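How to Layer Clothing for a Cold Morning in a Tree Stand

Most of the cold-weather questions I get come from people who bought a heavy coat, wore it on the walk in, and were shivering an hour after sunrise. The coat is usually fine. The trouble started on the trail, when they sweated through everything under it.

What follows is the system I use on my lease outside Wastow, where the walk in is mostly uphill and the morning sit can run until 11:00. It works for November whitetail season and, with one layer dropped, for October too.

What you need

- A thin synthetic or wool base layer, top and bottom
- A midweight fleece or wool top
- An insulated jacket and bibs
- Two pairs of wool socks, one to walk in and one to sit in
- A light hat and a heavy hat
- A neck gaiter
- A pack big enough to hold the jacket and bibs
- Your required blaze orange (or blaze pink, where your state allows it)

I wear a Trarkel jacket and a pair of Niazi bibs, both several seasons old. Any quiet outer layer will do. Rub the sleeve against itself in the store, and if you can hear it over the music, put it back.

Step 1: Dress light for the walk

Put on the base layer, your walking socks, and the thinnest pants you can stand. Carry the rest. You should feel cold when you step out of the truck. If you are comfortable standing at the tailgate, you are wearing too much.

Leave early enough to go slow. My stand is 700 yards from the gate and I climb 200 feet getting there, so I give it a full half hour. Unzip your collar before you start climbing.

Step 2: Stop short and cool off

Pick a spot a little way from the stand and stop there. Take off your hat and let the steam out. Five minutes is enough most mornings. If your base layer top is damp, change it now. A spare top weighs almost nothing and is the best thing in my pack.

Step 3: Add layers at the tree

Put on the fleece first, then the bibs, then the jacket. Change your socks before the bibs go on - it is miserable to do it afterward. Your safety harness goes over the fleece or over the jacket, depending on how it is cut. Try it at home in full clothing so you know which, and set the straps there.

Blaze has to be your outermost layer. Read your own state's regulations for the number of square inches and whether a hat is required, and read them every year. Do not go by what your buddy remembers.

Climb after everything is on and buckled. Pull your bow or unloaded gun up on a haul line once you are clipped in.

Step 4: Keep the heat you have

Hands and feet go first. Keep your boots loose enough to wiggle your toes. Two pairs of thick socks crammed into a tight boot will be colder than one. I put a hand warmer in each jacket pocket and wear thin gloves, so I can still feel the trigger or release.

Eat something at first light and again mid-morning. I keep trail mix in a soft cloth bag, which makes less noise than a wrapper. 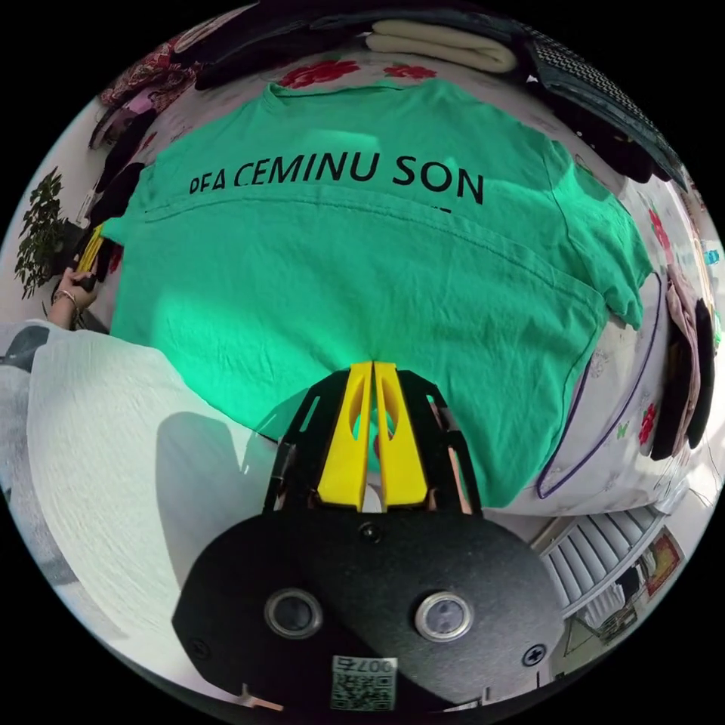
Cotton is the layer to leave at home. It soaks up sweat, holds it against your skin, and takes forever to dry in a cold tree. Before you pack, lay your tops out on the bed and read the tags. A bright green T-shirt with big black lettering across it is good for the drive home and for camp chores, but it does not belong under your jacket if the tag says cotton. The same goes for cotton underwear and tube socks, which people forget.

Step 5: Pack it in order

Pack in reverse, so the first thing you need is on top. Mine goes bibs on the bottom, then jacket, fleece, sitting socks, and the spare base layer right under the flap. The orange vest gets worn on the walk in, over the base layer, then moved to the outside of the jacket at the tree.

My pack is an old Zania with a wide mouth. Whatever you use, practice getting the jacket out in the dark without a light.

Washing and storage

Wash everything in scent-free detergent, skip the fabric softener, and hang it to dry. Check that your blaze has not faded, and replace it if it has. Once dry, the clothes go into a lidded tote and stay there until I park at the gate.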